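Pumphrey 2 Released With Narrower Claims and a Published Failure Log

Ulthorpe says its grasp-planning software is better than it was, and asks buyers to check before believing it

BALLARD, 2026-04-28 — Ulthorpe today released version 2 of Pumphrey, its grasp-planning and control software for robot arms that handle cloth. The company is making fewer promises this time. Version 1 shipped with a product page that said the software could pick up "any household textile," and that sentence was wrong on the day it was published. It has been taken down.

Pumphrey 2 does a smaller job. It looks at a piece of fabric through a camera on the robot's wrist, picks a fold or raises one, closes the gripper on it, and decides whether what it is holding is one layer, several layers, or nothing at all. That last decision is where most of the work went. The older release treated a closed gripper as a successful pick, and customers had arms carrying air across the room with great confidence.

"People in this business like to show a robot lifting a towel and let you imagine the rest," said Cheng-en Lu, who leads perception work at Ulthorpe. "I've made videos like that. I would ask anyone looking at ours to find out how many takes it took, and I'd ask the same about everybody else's."

The company ran 800 grasp attempts with the release build in March, using towels, fleece throws, T-shirts and pillowcases on several kinds of surface. Of those, 204 failed. Ulthorpe is publishing the log of every failed attempt along with the software, with the wrist camera images, the planned grasp and the reason assigned by the reviewer. Some of the reasons are just "unknown." The company considered leaving those out of the public log and decided against it.

Close-range vision remains the weak spot. In the last moments of an approach the gripper hides much of the cloth it is trying to hold, the picture smears as the wrist moves, and a pale fabric can sit next to a pale floor with very little to tell them apart. Depth readings are at their worst at that distance too. Version 1 dealt with this by trusting the last good view and closing blind. Pumphrey 2 keeps using the blurred images but gives them less weight, and it leans more on motor current as the fingers close.

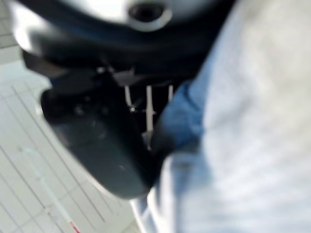 Wrist camera view of a gripper finger beside bunched light blue fabric over a tiled floor.

Whether this counts as a large step depends on the job. On thick, fleecy material with an obvious fold, the new planner and the old one choose much the same grasp, and customers who handle only that kind of cloth may see little reason to upgrade. The gains are in thin fabric lying flat, where the planner now pushes the cloth to raise a crease before closing. It is slow. An arm running Pumphrey 2 will often take longer over a flat pillowcase than a person would take to fold it.

The release also drops a feature. Version 1 included an "auto-tune" mode that was supposed to set grip force for an unfamiliar fabric after one touch. In-house testing found that it did no better than a fixed middle setting, and on knitted items it did worse. Pumphrey 2 has the fixed setting and a plain text file where it can be changed.

Other changes in this release:

The planner now reports a confidence score with each grasp. The score has been checked against outcomes for the fabrics listed above and for nothing else. Users working with other materials should treat it as a guess until they have checked it themselves.

The replay tool, Bilico, is now included with every license. It steps through a recorded attempt and shows what the planner believed at each point next to what the camera saw. Bilico was built for Ulthorpe's own engineers and still looks like it.

Camera-to-gripper calibration has been rewritten. It asks for 14 poses and will refuse to finish if the results disagree with one another. Version 1 would average them and carry on.

Floors with strong grid patterns, such as tile, are still a known problem. Grout lines can be read as fabric edges when the camera is moving. A filter reduces this but also removes some real edges, so it is switched off by default.

"I don't think cloth handling is solved, and I don't think it's close," Lu said. "If someone tells you their planner is general, hand them a wet sock. Ours hasn't been tested on wet anything, and the manual says that on the first page."

Pumphrey 2 is available now to existing license holders at no extra charge. New customers can request a trial license that runs the full planner with no time limit on a single arm. Ulthorpe recommends that they run it on their own fabric, on their own floor or table, and count the drops before talking to sales.

The failure log, the calibration notes and the list of supported grippers are posted on the Pumphrey download page.

About Ulthorpe

Ulthorpe makes perception and planning software for robot arms. The company is based in Ballard and does not build robots. Pumphrey and Bilico are Ulthorpe products.

Press contact: Ulthorpe media desk, Ballard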